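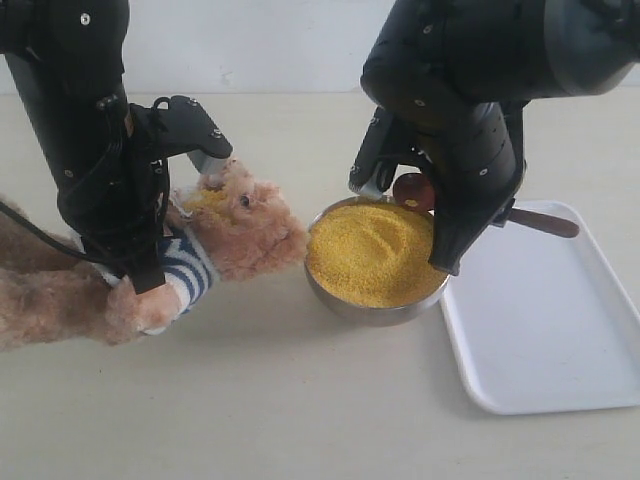 Slide 1: Feeding the bear

Good afternoon, and thanks for staying on after lunch! Keep this bit quick, they've had the long introduction already.

Say what the task is in one line: one arm holds the bear, the other brings it a spoonful of grain. Then let them look for a moment before moving on.

The talk is about the examples, so warn people early that I'll say very little about the model. Anyone who came for training curves can find me at the Lornon table afterwards.

Slide 2: Where we are

We have 928 recorded goes at this task. 200 came from our first spell at Hullum and the rest from Berge, where we have more table space and far better light.

Each go is driven by a person from start to finish. The arms copy what the driver does, and we save the joint positions along with the camera views.

(Pause. Somebody always asks about length. A go can run to 90 seconds, and we cut it off there even if the spoon is still in the bowl.)

Slide 3: Why grain

I love this part. Grain keeps a record of every scoop, so the surface is different each time the spoon goes in. A driver who smooths it over between goes is throwing away something useful, and we asked our drivers to stop doing it in July.

It also spills. Leave the spills in! We found grains in the gearbox cover at Hullum and I'd still say leave them in.

Mention the spoon handle here. A few millimetres up or down in the grip changes the whole reach, so we vary it on purpose — high, low, slightly twisted.

Slide 4: Two arms, one job
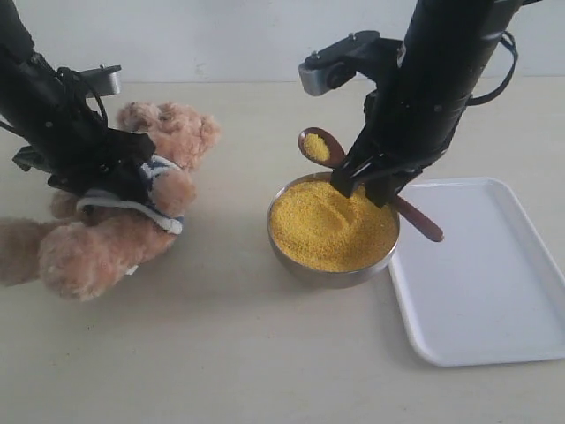
Left arm on the bear, right arm on a loaded spoon.

The bear is soft, and that makes it harder than the bowl. Squeeze the middle and the head moves, which means the place you're aiming for has moved as well. Our early drivers set the left arm first and forgot about it. The better goes have small corrections on both sides the whole way through.

Ask the room: which arm would you expect to be harder to learn? Take two or three answers. Most people say the spoon. In our runs it was the left, by a fair way.

Slide 5: What we throw out

Less than we used to. At Hullum we dropped 199 goes before we had a written rule, and I'd like most of them back. Now a go is dropped if a camera fails or the driver stops halfway. A missed mouth stays in, with a label.

Show the Arnska labelling screen if the network is behaving. If it isn't, skip straight on, there's a still at the end of the deck.

Slide 6: Next

More bears, different sizes. Deeper bowls. New drivers too — our current ones have become very tidy, and you can see it in the data.

Questions. Leave this slide up.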